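Workshop Tips: Door Tasks for Club Robots

Notes from the Jerura student robotics club, kept by Geeta Nigam. They cover the door-opening exercise in simulation and the practice door on the workshop bench.

Measure a real door before building one in the simulator. Record handle height, leaf width and swing direction. Our practice door is 73 cm wide. Type the hinge side into the file name.

Set handle friction before touching the grasp code. With friction too low, the fingers slide off and students spend an evening adjusting the wrong thing. Change one value, run 30 attempts, write down the result, then change the next.

Approach the handle slowly and close the gripper only when the arm has stopped. Keep the idle arm raised and clear of the path of the leaf. Glass doors need a collision shape on the panes as well as the frame. Check this by driving the arm into the pane at low speed.
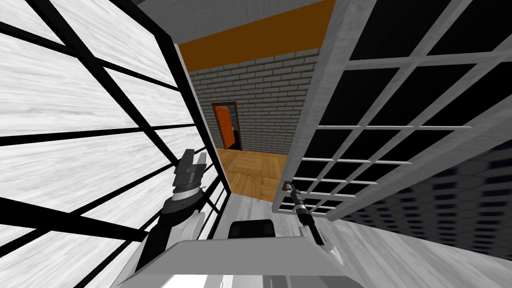 Once the handle is held, pull along an arc centered on the hinge. A straight pull loads the wrist and usually ends in a lost grip. Split the arc into short steps and let the base follow. The Brutau team uses 6 steps for a quarter turn; we have kept that number.

Save the log after every session. Ours are capped at 480 seconds per run, and anything longer is stopped by the script.

For the bench door:

Wipe hinge pins with a dry rag before oiling. One drop per pin.
Tighten handle screws by hand. A power driver strips them.
Put rubber pads on the gripper fingers and replace them when they turn shiny.
Clamp the door frame to the bench at both feet.

Manju Mittal has the spare pads and the hinge template. Entries for the Zulgate door round close in January, and the settings file goes in with the entry form.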